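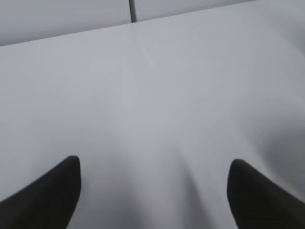
I bought a coin last month that I didn't need, from a dealer who told me a story I don't believe. It's a small silver piece, thin enough to bend, and the story is that it came from a hoard buried in 1751 by a miller who never came back for it. There is always a miller. Sometimes he's a priest.

The dealer's ticket had it at 200 dollars "with provenance." The same type, same wear, without the miller, was sitting two trays over for 30. I asked what the provenance was. He had a photocopy of a typed page, with no signature, that mentioned "sundry small silver." That could be my coin. It could be any small silver coin that ever dropped through a hole in a pocket. I paid the 30 for the other one and went home feeling smug, which lasted until I got it under a lamp and found somebody had cleaned it with something harsh, years ago, and then let it tone back.

So I'm no genius either. But I want to say something about hoard provenance, having now read far too much of it.

Clodagh Ó Néill, who I trade with by mail, collects auction catalogs the way I collect coins, and she let me go through her Laxdal sales. Laxdal was a mid-size house and kept decent records, or decent enough. They sold a group of silver as the "Pallari find" over several sales. The first catalog says the find held 1330 coins. Clodagh marked up every later lot described as "ex Pallari," by Laxdal and by everyone after them, and gave up when she'd passed that total. The hoard is still growing. I saw another one offered in March.

Now, a few of those will be the same coin sold twice, and she allowed for that where the photos were good enough to match. Most weren't. Old catalog photos are plaster casts half the time, and a cast won't show you toning or a scratch filled with wax. 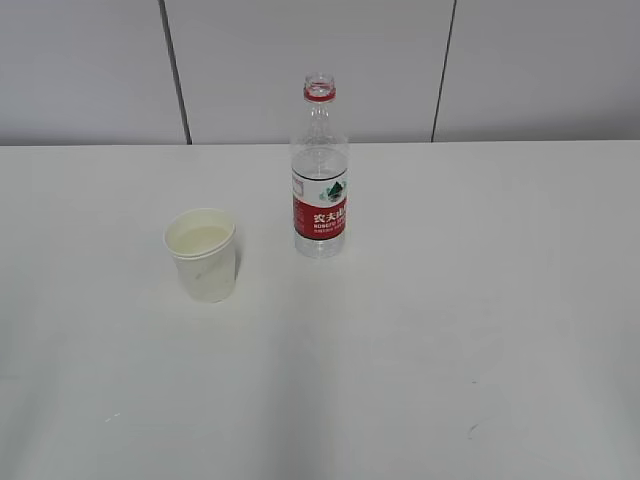
Condition is the other thing sellers lean on, and it bothers me more than the miller does. A coin out of the ground is supposed to look like it. When five pieces from one pot turn up with five different surfaces, I want to hear why. A plain white tabletop will show faint smudges and tiny dark specks under ordinary room light, and a piece of silver that has been handled for more than two hundred years ought to show at least as much. If it looks fresher than the furniture, somebody has been at it.

Bent Nørgaard disagrees with me on this. He thinks pots protect what's in the middle and ruin what's on the outside, and that I'm demanding a consistency that hoards don't have. Fair enough, he has handled more of them than I have. I still notice that the "middle of the pot" coins are the ones for sale, and I've never been offered the outside.

I also tried Varo, the online registry where you upload photos and get a pedigree number. The number proves that I uploaded photos. I typed "found in a sock" in the history field and it went through without a murmur. Sutix, which a couple of people at the club swear by, at least asks for a scan of an invoice, though as far as I can tell any invoice will do.

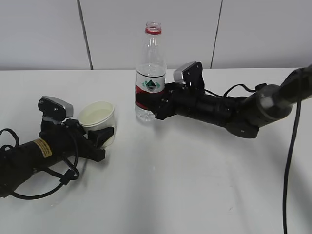
Black arm over the white table, camera at the wrist.

What would change my mind? A find list made at the time, with weights. Weights are dull and hardly anyone bothers to fake them. The Pallari list has none, only denominations and the word "fine" used for pretty much everything.

I've asked Clodagh whether the first Laxdal catalog had a supplement, as there's a footnote that seems to point to one. She thinks it was planned and never printed. If you have a copy, I'd like to see it, and I'll pay the postage both ways.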